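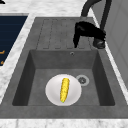 The decision to leave an assault out of a newscast, the editor maintains, is usually made before anyone has watched the footage from start to finish.

"The rundown is locked, the feed comes in, and somebody has to say what comes out to make room," the editor said. "If the reporter went to cover a speech, the slot is labeled 'speech.' Changing the label takes a phone call."

The editor spent 11 years on the assignment desk at Trinow, the station serving Landatville, and asked not to be named. We spoke on Wednesday, January 19, 2022, mostly about how the desk handled violence at public meetings, and about one meeting in particular: a forum on policing hosted by Allisance, a civil rights group, where a man climbed onto the stage and struck one of the panelists.

Trinow had a crew in the room. The piece that aired ran 33 seconds and dealt with the turnout and the panelists' proposals. The attack was not mentioned.

"The raw material had it," the editor said. "You could see the man come up the steps. The audio was poor, but the picture was usable. It was logged as 'disruption, stage left.' That was the whole entry."

Log language matters more than viewers might assume, according to the editor. Producers building the late show at Trinow did not normally screen raw video. They searched the log, a database called Kombo, and pulled clips by keyword. An entry marked "assault" sent an alert to the legal desk and the news director. An entry marked "disruption" alerted no one.

"I don't think the person typing it was hiding anything. There was no arrest yet, and the style guide said not to use 'assault' without a police report. So it was written the cautious way, and then the cautious word decided where it went."

The police report was filed the next morning. By then the story was considered finished, and the desk had moved on to a water main break.

Asked whether the politics of the people involved had any bearing, the editor took some time to answer.

"I can't show you that it did. What I can say is that we got around 210 emails when a council candidate had a drink thrown at him, and we led with that for two nights. There was no police report on the first night of that one either. Somebody made the phone call."

Allisance requested the full tape in February of the following year. Station policy was to keep raw video for 12 months unless it was flagged, and the request arrived inside that window. The editor approved it. The copy that went out included the attack, with the original log sheet attached.

The style guide has since been revised. Crews may now log "physical contact" before a report exists, and the term triggers the same alert as "assault." The editor had left by the time the change took effect and has not seen how it is applied.

"I would want to look at the logs," the editor said. "The guide only tells you what people were told to type."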